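Drostlow Community House – fit-out grant, progress report for August

Hi all,

I promised you a proper update once the second delivery had come through from Truruvport, and it finally did (on a Tuesday, during the one thunderstorm we had all month), so here's where we are. Grab a coffee, it's a bit long.

The short version: three of the four rooms are furnished and being used, the fourth is half done, and we've spent less than I feared. The kitchen and the craft room are finished apart from a few door handles. The reading room was finished before my last report, but I keep finding small things to change in there, and last week I moved the big armchair for what I swear is the final time. The storage room is the one holding us up, and most of this report is about that.

Kitchen

You'll remember the old base units had swollen at the bottom and the drawers came out in your hand. Those are gone! The new ones went in over two long evenings, and I'm really happy with them. The drawers run smoothly, there's a place for the big soup pots at last, and the baking group has already taken over the lower cupboard next to the oven without asking anyone, which I take as a compliment. The countertop still needs a second coat of oil. I'd like to do that on a weekend when no one is cooking, so it might slip into the fall.

Craft room

Tables are up, shelves are up, and the fabric has been sorted by color, then by size, and then by color again after we couldn't find anything. We went with open shelving from Vandska here instead of closed cabinets. I had my doubts – fabric gets dusty – but people put things back when they can see where they go, and the room stays a lot tidier than the old one ever did. I'd do it the same way again.

Storage room

Okay, the storage room. The plan was a row of tall cabinets along the long wall for the folding chairs, the holiday decorations, the games and all the odds and ends that have been living in the hallway. The first batch of panels arrived with two side panels in the wrong depth, so nothing lined up with the bases we had already leveled. Pangilinan, who supplied them, were nice about it and swapped them at no charge, but we lost most of the month waiting.

The replacements are the right size, I measured them before the driver left. While we were waiting we emptied the hallway, and I'm a little embarrassed by how much of it went straight to the thrift store. We found a whole box of extension cords and a punch bowl no one remembers buying. What's left is packed in labeled boxes, ready to go in as soon as there are shelves to put it on.

The thing I'm watching now is the edges. These cabinets will get chairs banged into them every week, and on a board the thin front face is the first place to look tired. I've been checking the long edges from top to bottom as we go, and I want a bit of clear edge protection down low, where the chair legs hit.
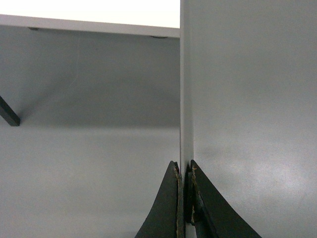 Pale gray panel seen nearly edge-on, with the lighter front strip.

I'm glad we picked the light gray, by the way. The white sample showed every fingerprint, and the darker one made the room feel like a closet (it has one small window, so it doesn't need any help with that).

Money

We have $1,669 left in the fit-out budget. Out of that I still need to pay for shelf pins, the edge protection, countertop oil and the missing door handles. I don't expect to ask for anything extra. If there's something left over, I'd love to put it toward a decent rolling cart for the folding chairs, and I'd want your okay before buying one.

What's next

Doors and shelves for the storage room come first, then the handles, then the countertop. After that the boxes can come out of the craft room, where they're currently stacked under the tables and everyone has been very patient about their knees. The next report should come with the receipts for the whole second delivery. If you'd like to stop by before then, mornings are best, and the coffee maker works again.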